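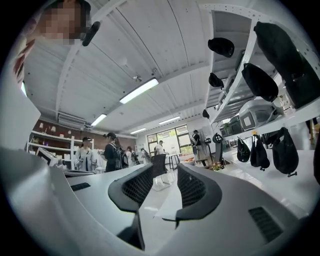 Ticket 401 – Ceiling lights, back room, Zekau
Status: Open, waiting on parts
Reported by: Malte Eichhorn
Assigned to: Schwerdtfeger, building services

Original report
One of the fluorescent lights in the back room flickers after it has been on for a while. It is the one farthest back. It starts 16 minutes or so after switching on and keeps going until someone turns the lights off. There is also a buzz, but I can't say which fitting it comes from. The other lights seem fine.

Reply, Schwerdtfeger
Please try the following and write back.
1. Leave the lights off for an hour, then switch on and note when the flicker starts.
2. Check whether it also happens with the heating off.
3. Do not open the fitting or push on the ceiling panels.

Update, Malte Eichhorn
Did both. First try it started after 20 minutes, second try with the heating off it took longer but still came. The buzz was there from the start both times. Standing by the door I can hardly hear it.

Site visit, 24th October
Swapped the tube in the far fitting with a new one from stock. Flicker came back before I had finished the paperwork, so the tube is not the cause. Put the old tube into one of the other fittings and it ran clean. Opened the far fitting and found the ballast discolored at one end. The buzz comes from there too. Wiring at the terminals is tight, supply voltage normal.
Disconnected that fitting. The rest of the room can be used as before. Cover is back on, two clips are worn and should be replaced with the ballast.

Parts
Ballast ordered from Findetti, order no. 70-200. They quote delivery in November. Troltach had a similar one on the shelf but with the wrong mounting holes – I would have to drill the housing and don't want to.

Update, Malte Eichhorn
No buzz since the visit. It is a bit dark at the back but we can work. Can the clips be ordered at the same time?

Reply, Schwerdtfeger
Clips added to the Findetti order. Will call before I come out. Ticket stays open until the fitting is running again.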